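Call for Participants: Listening Habits Across Devices

Skasance Audio Services is seeking adult listeners to take part in a study of how people find, save and return to live radio streams and podcasts when they move between a desktop computer and a phone. The study is conducted by the Listener Research Office at Bokdale and supports the development of Clirum, the company's streaming audio app.

Background

Clirum has been available on desktop computers for several years. The mobile version offers the same station directory, but the two versions differ in how stations are grouped, how favorites are stored and what happens when a stream is interrupted. Reports received by our support desk suggest that many listeners keep separate station lists on each device, and that some give up on a station entirely when they cannot locate it on their phone. The office wishes to understand these habits in more detail before changes are made to the directory.

Who may apply

Applicants must be 18 years of age or older and must listen to internet radio or podcasts on at least four days in a typical week. They must own a smartphone that can run the current version of the Clirum app and must have regular access to a desktop or laptop computer. Prior use of Clirum is not required. Listeners who rely mainly on another app, or on station websites, are encouraged to apply.

We particularly welcome applications from people who use a screen reader or other accessibility settings, and from people who listen to stations in languages other than English. Current employees of Skasance and members of their households are not eligible.

What participation involves

The study runs for 11 consecutive days. Participants will install a test version of the app on their phone and computer, and will complete a short written diary each evening. The diary asks which stations were played, on which device, and whether any difficulty arose. Most entries can be completed in a few minutes.

Each participant will also attend one session in person at our Fraser building. During this session a member of the research staff will ask the participant to carry out ordinary tasks in the app, such as adding a station by its web address or moving a list of favorites to a second device. The session will be followed by an interview. Sessions are available on weekday afternoons and on two evenings, and the Fraser building is accessible to wheelchair users.

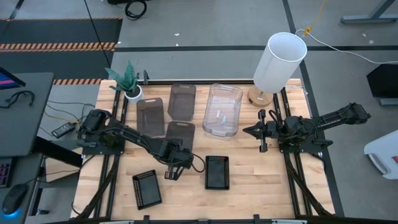
Participants should bring their own phone and charger to the session. Headphones will be provided, although participants may use their own if they prefer - wired and wireless models are both suitable. A test computer will be set up in advance, and there is no need to bring a laptop.

Payment

Participants who complete the diary and attend the session will receive $100, paid by bank transfer or prepaid card. Those who withdraw after the session but before the end of the diary period will receive half of this amount. Parking at the Fraser building is free of charge for the length of the visit.

Privacy

The test version of the app records the stations played, the device used and the time and length of each listening period. It does not have access to messages, contacts or photographs. Interviews are recorded in sound only, and the recordings are deleted once they have been transcribed. Names are removed from all material before it is shared outside the research office. Participants may withdraw at any time without giving a reason and may ask for their data to be erased.

How to apply

Applications are made through the short form on the Listener Research page, quoting study number 632. The form asks for your age group, the devices you own and a brief account of how you usually listen. Applicants who are selected will be contacted by telephone or email to arrange a session time. Sessions will be held in December.

Questions regarding eligibility or the study procedure should be addressed to Saoirse Ní Mhurchú, Study Coordinator. Questions regarding the handling of personal data should be addressed to Ghislain Dufour, Data Protection Lead. Both may be reached through the contact form on the same page.

Posted Thursday, October 30, 2025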